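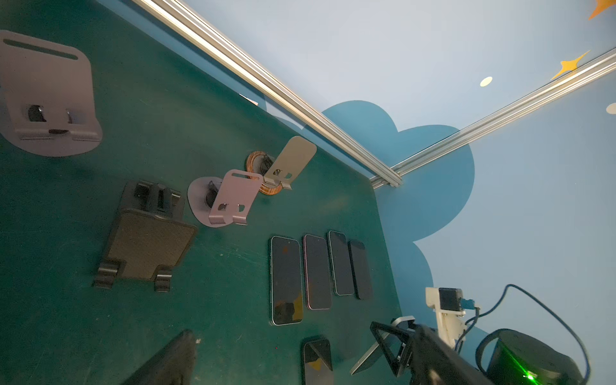

Constanza Ocampo escribió:
Yo sigo sin verlo claro, y perdonad que lo diga en el tique. Si para dejar un teléfono en su soporte hay que abrir una incidencia, ¿de verdad estamos tan cerca de que una máquina nos recoja la casa? Mi madre lo hace mientras habla con la vecina.

Respuesta de Nélida Navarrete:
¡Hola, Constanza! Nada que perdonar, al contrario, me gusta que estas cosas se pregunten donde las lee todo el equipo. Te contesto con calma y de paso dejo anotado lo que llevamos visto, que el registro se nos había quedado un poco cojo.

Incidencia 644. Tarea: colocar teléfonos en soportes de mesa. Estado: abierta.

Lo que falla: la pinza coge el teléfono sin mayor problema y lo lleva hasta el soporte, pero al apoyarlo lo suelta antes de tiempo y el teléfono resbala hacia delante. En la última tanda hicimos 20 intentos y casi la mitad acabó así. Con los soportes de respaldo alto va mejor; con el plegable negro, el de los dos ganchos abajo, es donde más sufrimos.

Lo que ya hemos probado:
-- Bajar la velocidad en el último tramo. Mejora un poquito, pero cada colocación se hace eterna.
-- Repetir la calibración de la muñeca. Sin cambios.
-- Cambiar el orden y empezar por el soporte grande. Tampoco.
-- Volver a la versión anterior del módulo de agarre de Jarkix. Aquí sí hubo diferencia: dejó de soltar antes de tiempo, aunque a cambio apretaba de más y empujaba el soporte por la mesa.

Con eso sospecho del umbral de contacto. Creo que el primer roce con el respaldo lo interpreta como «ya está apoyado» y abre los dedos, cuando todavía falta bajar hasta el tope. Le he mandado los registros a Gridosia, desde la línea 1531, donde se ve el salto, y me han contestado con mucha amabilidad que lo miran.

Y ahora tu pregunta, Constanza. Yo creo que para recoger una casa entera falta bastante, y te lo dice alguien que lleva años en esto con toda la ilusión del mundo. Una persona nota con la yema de los dedos que el teléfono ha asentado y ni lo piensa -- a la máquina hay que explicárselo, y encima cada soporte pide una explicación distinta. En un taller, con la misma pieza y el mismo hueco todo el día, ya me fiaría más. En la cocina de tu madre, de momento, no.

Pendiente: probar con 2 milímetros más de recorrido después del primer contacto y repetir la tanda completa, plegable incluido. Si alguien de Urrutia puede pasarme las medidas de los ganchos, se lo agradezco muchísimo.

Constanza Ocampo escribió:
Gracias, Nélida, ahora lo entiendo mejor. Las medidas las pido yo esta tarde. ¿Dejo el tique asignado a ti?

Respuesta de Nélida Navarrete:
Sí, por favor, déjamelo a mí.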